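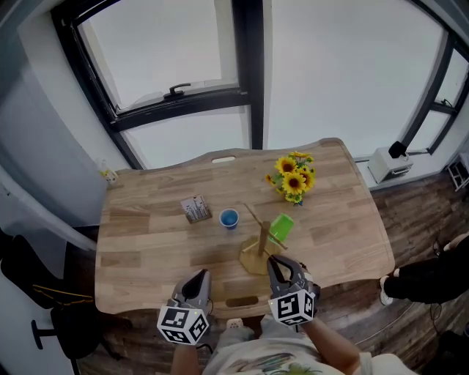
Teaching by hand: notes for the Flustholm talk
Mon 4 August, second slot after lunch

Slide 1. Title
Say who we are and what Venari is. Venari is the project, Zou is the arm it runs on. Keep this under a minute. The people in this room know what a robot arm is.

Slide 2. Two ways to show a task
Remote control first. You sit away from the arm and drive it with a pair of handles. Everything you record is a motion the arm has already made, so it can make it again. The trouble is speed. Our operators were slow, and they stopped often to check where the fingers were.
Then hand-held grippers. You hold one in each hand and do the job at a table yourself. No arm in the room. The marker cubes on the grippers let us work out where each hand was.

Slide 3. The mug tree
This is the task for the rest of the talk. A wooden stand with pegs, and cups to hang on it. One hand steadies the base, the other brings the cup to the peg.
Point out that the base is the hard part. New people forget to hold it. They do it without thinking at home, then pick up the grippers and try to work one-handed.
Pause here for the clip. It has no sound.

Slide 4. What we recorded
200 demonstrations by remote control, 400 by hand.
We threw out 23 of the hand-held ones. Most were cases where a forearm covered a marker cube at the moment of the hang. Left in, they gave us a wrist that jumped sideways.
If asked: yes, we left the other things on the table. Flowers, small boxes, whatever was there. We want clutter.

Slide 5. Things we tell demonstrators
Open the fingers before you get to the cup.
Keep the cubes facing up where you can.
Don't rush the last inch.
If you drop a cup, finish the take anyway and mark it.
Stop after 5 takes and rest your hands. The grippers get heavy.

Slide 6. Moving it to Zou
A person can reach places the arm can't. Some good demonstrations were no use to us because the elbow had nowhere to go. Emine, our checking tool, now replays each take against the arm's limits and flags it the same day. Show the screenshot. Skip the settings menu.

Slide 7. Where remote control still wins
Anything that needs a firm push. With the hand-held grippers you feel the peg and correct for it, and none of that feeling gets recorded. We still use the handles for those tasks.

Slide 8. Next
More cup shapes, a second stand, new recordings in September. Leave the contact slide up during questions.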